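Tips > Workshop and Yard > Backyard Stargazing

Last updated: May 10, 2020

Getting more out of a small telescope at home

We bought our first telescope secondhand at a yard sale in Demwood, and it lived in the hall closet for most of a year. What a waste! Once it had a proper spot by the back door, we started using it on any clear night, even if only for a quick look at the Moon before bed. Most of these tips are small household things, and they cost next to nothing.

Keep it where you can grab it

A telescope that takes three trips to carry outside won't go outside. Ours stands by the back door on its tripod with a pillowcase over the top. The eyepieces sit in a lidded lunchbox lined with foam cut from an old camping mat. Trace around each eyepiece with a marker, cut just inside the line, and they fit snugly.

If your storage spot is warm, carry the telescope out while you're still doing the dishes. The tube and the mirror need time to get down to the outdoor temperature, and until they do, everything you look at will shimmer like a road in August. I give ours 34 minutes, which happens to be the length of our dishwasher's short cycle. When it beeps, I put my coat on!

Red light on the cheap

Your eyes need a good while in the dark before the faint stuff starts to show, and one white flashlight undoes it all. Red cellophane from a gift basket works fine. Fold it over the flashlight lens in 2 layers and hold it on with a rubber band. If the light still looks pink, add another layer. Red nail polish painted on the plastic works too, but it chips, and then you're back to a little white dot shining in your face.

Phones are the worst offenders. Turn the brightness all the way down and switch on the red filter if yours has one – it's usually hidden in the accessibility settings.
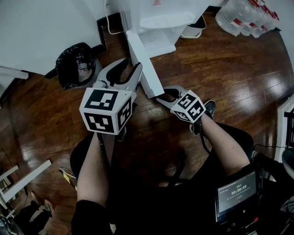
Dew is the other thing that ends a night early. You can make a dew shield from a foam sleeping mat, rolled into a tube and closed with hook-and-loop tape. Let it stick out past the front of the telescope by at least one and a half times the width of the lens. Paint the inside flat black if the mat is a light color. Ours is bright blue on the outside and looks ridiculous, and I love it.

When you come in, don't cap a damp lens. Leave the telescope pointing slightly down in a dry room overnight and put the caps on in the morning.

Leave the glass alone

I know it's tempting! A bit of dust makes almost no difference to the view, and rubbing at it can scratch the coating for good. A rubber bulb blower gets most of it off. For a fingerprint on an eyepiece, use proper lens fluid on a cotton swab, with hardly any pressure, and roll the swab as you go. Never squirt fluid straight onto the glass. It creeps in around the edges and leaves a ring inside.

A wobbly tripod

Hang a gallon jug of water from the middle of the tripod, just clear of the ground. Keep the legs as short as you can stand and sit on a stool to look. On a wooden deck every footstep travels right up to the eyepiece, so set up on grass or the driveway instead. Old mouse pads under the feet help on concrete.

What to look at first

The Moon, always, but try it a few days either side of first quarter. The shadows along the edge of the lit part are long then and the craters jump out at you. A full Moon is pretty but flat.

In April we had Venus in the west after supper, so bright that the kids next door thought it was a plane. Through the telescope it was a tiny crescent! I'd read that it went through phases like the Moon, but seeing it for myself had me hopping around the yard.

For star clusters, start with your lowest-power eyepiece (the one with the biggest number on it) and stay there longer than you think you should. Write down what you see. I use a school notebook and a soft pencil, as pens quit in the cold, and I draw a circle around a jelly jar lid for each sketch.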